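A Morning at the Grurkmont Donkey Sanctuary

27 January 2021

The sign at the bottom of the lane says Grurkmont is 11 minutes' walk from the bus stop. Whoever timed it was going downhill. I arrived at the gate red in the face and was inspected over it by Ketia, a grey donkey of 30 who has met a great many visitors and been impressed by few of them.

Ketia came here in August with her companion Priseo, a pony with the build of a sofa. They can't be parted. The yard tried it once, so that the farrier could get at one without the other leaning on him, and the noise reached the village. They now have their feet done side by side.

There are 17 animals at present, all of them muddy and most of them facing away from me. I was handed a fork and shown the barrow. The tour, I gathered, would take place while I mucked out.
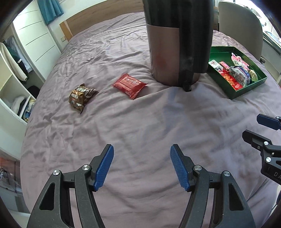
Nyarko lives in the end stable, on his own by choice. He is a retired riding school cob and still walks in circles when he is bored. I was told he likes having his neck scratched. He likes it for as long as it takes to find out which pocket the carrots are in.

Hay is the great worry. The bill last winter came to £3,565, and the new barn roof has had to wait, so the bales sit under a tarpaulin that Priseo has learned to lift with his nose.

Visits are by arrangement, mornings only. Bring wellies, and leave your sandwiches on the bus side of the gate.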